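# Clokora Bin Station Kit

For mixed-item picking with a single arm on a bench or tabletop

The Bin Station Kit is a set of parts and a written practice guide for setting up one arm over one open bin. It covers bin fixing, cable dressing, item choice and daily checks. It doesn't include the arm, the gripper or the table.

Most buyers already have an arm and a bench and want two people to be able to run the same task on different days and get figures they can compare. The guide is written for them. It assumes the operator has done the arm maker's own training and that a risk assessment exists for the cell. The kit is no substitute for either, and nothing in it is a safety-rated part.

## What's in the box

| Part | Order code |
|---|---|
| Flat-walled bin, grey | BSK-20 |
| Spring clamps, pair | BSK-61 |
| Cable sleeve, hook-and-loop, off-white | BSK-255 |
| Reusable ties and marking tape | BSK-325 |
| Practice guide, printed and PDF | supplied with all kits |

Codes can be ordered singly. The bin and clamps are the parts that wear, and we keep both in stock.

## Practice guide: summary

The full guide goes into more detail. These are the rules we get asked about most.

### Fixing the bin

- Clamp the bin before the arm is powered. A bin that can slide will slide, usually towards the operator.
- Put the clamp on a wall the gripper doesn't cross. If the program changes, check again that this still holds.
- Clamp handles stand higher than the rim. Enter them in the arm's keep-out zones as well as the bin walls.
- Mark the bin's position on the table with tape or pencil. Replace tape when it lifts at the corners.
- Scratches on the bin floor are normal wear. Cracks in a wall or a raised edge mean the bin comes out of use.

### Cables

Cables cause more stopped runs than any other part of the cell in the reports we get back from customers. The loop at the wrist has to be long enough for full rotation, and a long loop hangs low over the items.

- Rotate the wrist to both ends of its travel at slow speed, with a hand on the stop button, and watch the loop the whole way.
- Do the same with the gripper at its lowest picking height. The loop shouldn't catch an item or the bin wall.
- Fix the sleeve on a straight section of the arm and never across a joint.
- Leave the ties loose enough for the cable to turn inside them.
- Don't tie a signal cable to an air line unless the maker of both allows it.

If a camera looks down from the side, check its view with the arm over the bin. Cables and links will hide some items at some poses. Either move the arm clear before each image is taken or record that the view was blocked. Runs with blocked views can be kept, but log them separately.

### Items

Choose items that differ in shape, stiffness and shine. A bin of identical blocks tells you very little about how the gripper will cope with a cup or a crinkled wrapper.

- Keep a written list of the items in each set and store each set in its own box.
- No glass, no blades, no batteries and no sealed liquids.
- Metal tools are allowed if the grip force is set low enough for them to slip without damage to the fingers.
- Scatter items by tipping the box. Don't place them by hand unless the test calls for it, and say so in the log if you do.
- Items may overlap and may lie against the walls.

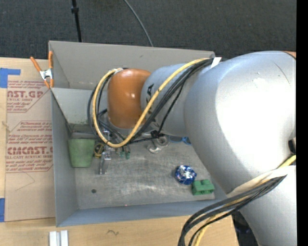 *Arm over a mixed set, with the bin held by a spring clamp at the upper left edge.*

### Reaching into the bin

Stop the arm first, every time, including for one fallen item. A paused program is not a stopped arm. On most cells this means the protective stop and a check of the status light – follow the arm maker's manual where it asks for more.

Keep sheet material, tools and spare parts out of the arm's reach. Where something has to stay on the table, it should lie flat and be fixed down.

### Daily check sheet

1. Clamp tight, bin on its marks
2. Sleeve and ties in place
3. Wrist rotation run at slow speed
4. Item set complete against its list
5. Stop button tested
6. Log opened and signed

## Fit and compatibility

The clamps fit the Clokora bin and the older Ballutier shallow bin. They don't fit the Hiva tray, which has a rolled rim. The sleeve can be trimmed with scissors.

## Updates

The guide is reviewed each September and registered buyers get the new PDF at no charge. Printed copies can be ordered from Gallardo, our distributor. Orders placed before noon on Wednesday go out the same week.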